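So I finally got the pencil case numbers back, and I've been grinning since Saturday!

For anyone new, we've been teaching a two-armed robot to deal with a plain white pencil case, and I've been trying out a training trick I call Jatirby (it's a village I like, don't read into it). The usual way is to feed the policy every demo from start to finish. With Jatirby I chop each one up wherever a gripper opens or closes, then train extra hard on the bits right before the chop. That's it, that's the whole idea.

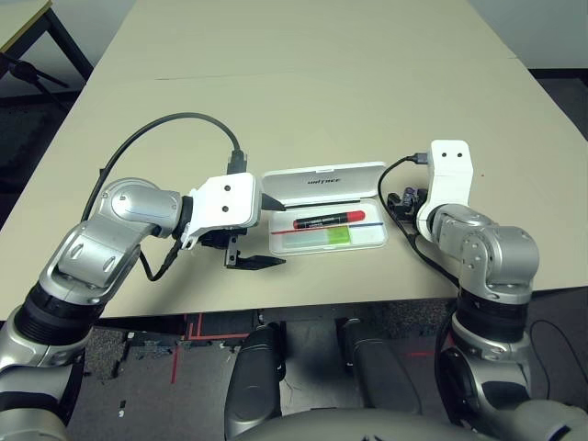
Istbridge Robot Notes, Issue 14

I had 1,069 chopped-up pieces to work with, and I ran 400 trials on the same beige table. The robot finished 388 of them. My old policy never got close to that, and I was fully ready to write a sad post instead. The lid is the hard part, by the way – it's thin, it's white, and the arms have to come at it from both sides without bumping the tray.

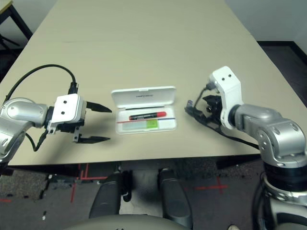
Photo: Urnar Lab

The marker with the red cap is my favorite thing to have in the tray (easy to spot from the head camera). The clear and green piece is my least favorite. See-through stuff messes with the depth guesses and I still don't have a fix for it.

Most of the misses came from the left arm stopping short, and I think my chop points are a hair too early. Next up I'm moving them later and rerunning everything on the Antwi setup, where the lighting is way worse. Wish me luck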